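Clollisel Desk Label Printer: Set-up Guide
Section 3. Loading the first roll

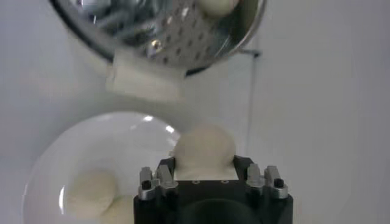 Before you start
Switch the printer off. It will not hurt you, but it will feed 29 inches of blank label across your desk and look pleased with itself.

1. Press both side tabs and lift the lid. If only one tab gives, press the other one harder.

2. Drop the roll in with the labels facing up. The arrow on the core points toward you. Older Etton rolls have no arrow, so good luck.

3. Pull 6 inches of backing through the slot and close the lid until it clicks twice.

4. Switch on and hold FEED for three seconds. The light turns green.

Note: A blinking amber light means the roll is crooked. A steady amber light also means the roll is crooked, but the printer has stopped hoping.

Caution: Do not peel stuck labels off the roller with scissors, a letter opener or a staple remover. Use the plastic pick clipped inside the lid.

Narrow rolls
Fit the Wellbridge spacer on the left side of the spindle first. It fits on the right side too, and prints everything half off the label.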